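Quiénes somos > Nuestra historia

En Durnden hacemos software para brazos robóticos: percepción, planificación de movimiento y las herramientas para enterarse de por qué la planificación ha decidido dar la vuelta por detrás del frutero. No fabricamos robots. Lo intentamos durante una primavera y guardamos las piezas en un armario que casi no cierra.

La empresa la fundó Liis Navickas con dos compañeros de doctorado y una impresora que sigue sin hablarse con la red. El primer producto, Uibo, era un planificador de agarres pensado para almacenes. Los almacenes nos dieron las gracias con mucha educación. Luego alguien lo probó con los cacharros de una cocina simulada, el planificador falló de maneras bastante más interesantes y ahí nos quedamos.
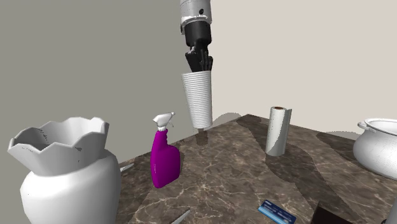
Hoy el centro de la casa es Virka, nuestro banco de pruebas en simulación. Cada noche ejecuta 640 episodios sobre encimeras desordenadas y por la mañana nos entrega un informe que leemos con café y cierta resignación. Un episodio cuenta como bueno si el objeto acaba donde debía y lo demás sigue en su sitio. La segunda condición la añadimos tarde, cuando vimos que el sistema llevaba semanas sacando notas excelentes a base de barrer la mesa.

Utilizamos Virka Este navegador admite cookies técnicas y analíticas. Aceptar | Configurar

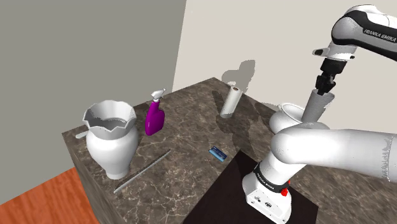 También mantenemos Hostuvholm, un visor que reproduce cualquier trayectoria junto a lo que el módulo de percepción creía estar viendo en ese momento. Nació como apaño de un martes y ya tiene 826 pruebas automáticas, cuatro de ellas desactivadas con un comentario que dice «mirar esto» - sin firma, por supuesto. Lo usan laboratorios universitarios y algún integrador que prefiere discutir con un registro delante.

Trabajamos en una antigua academia de mecanografía, con buena luz y enchufes en lugares inexplicables. Las reuniones duran poco porque la sala es fría. Si quieres venir a ver el sistema en marcha, escríbenos y dinos qué objeto se le atraganta al tuyo. Los transparentes ya los conocemos, gracias.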